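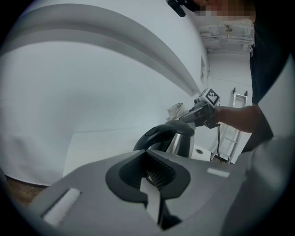
Desjardins says the old sitcom Gallness deserved a proper goodbye the first time, and plenty of you who write in to us seem to feel the same way.

Well, now it looks like getting one! The cast is coming back in August for a one-off special, set in the same little seaside boarding house (leaky roof and all) that so many of us grew up watching on Relthorpe.
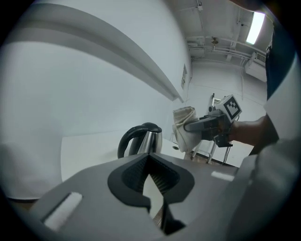
By Nadine Nimri | Jun 27, 2026
19 shares | 4 comments

The special runs 45 minutes and picks up with Mrs. Osik still behind the front desk, still losing the guest book, and still not speaking to her sister next door. Two of the original writers are back on the script, and I'm told the theme tune hasn't been touched, bless them. Relthorpe will show the last season again in the weeks before, so there's time to catch up.

Comments (4)

marlo_k: Best news all week. My mother will be thrilled.

TeaAtSix: Please, please no laugh track this time.

Bev: Will it be repeated? I'm away most of August.

oldpier: Same question as Bev.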